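Banana Bread FAQ
4/3/18 — by Farzad Talebi

Readers of the Porkska Baking Club newsletter send me banana bread questions all year, and I love every one of them. Keep them coming!

How ripe should the bananas be?
Riper than you think! I wait for plenty of brown spots, and a fully black skin is even better. A yellow one is lovely for snacking, but give it a few more days on the counter before you bake. 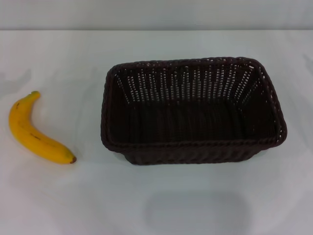

Can I use frozen bananas?
Yes, please do. Thaw them in a bowl, then stir all that syrupy liquid right into the batter — it's pure flavor. I use 3 medium bananas per loaf.

Why is my loaf gummy in the middle?
Usually too much mixing or too little oven time. Stop stirring while you can still see a streak or two of flour. If the top gets dark early, lay foil over it and keep going.

Does it freeze well?
Beautifully! Slice it first, wrap the slices in pairs, and eat them within 2 months. Toasted with salted butter, wow.

Nuts or no nuts?
Walnuts, always. Jahangir Liyanage wrote in to argue for pecans, and his loaf was great too.

Filed under: Quick Breads, Reader Questions
Contact | © 2018 Porkska Baking Club | Back to top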